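Home | Blog | Projects | About

Gripper swap, round two
October 3, 2025

So I finally put the Flurix fingers on both arms! I ran the old Zasum ones all through September and they were fine on cups, but plates – ugh. Too slick, too thick at the tip. 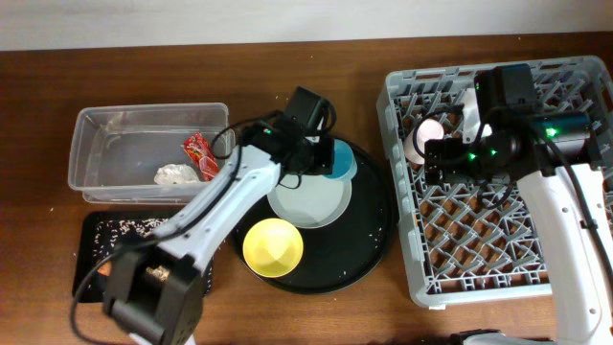 Both arms over the dish table, rice and all.

Plan is 100 tries per dish, same controller settings as before. I'm 40 in on the yellow bowl and already like the thinner tips way more. Līga Liepiņa thinks I should slow the wrist down too (she's probably right). Plates are next, wish me luck!

Print this post | E-mail this post

Contact | © 2025 | Back to top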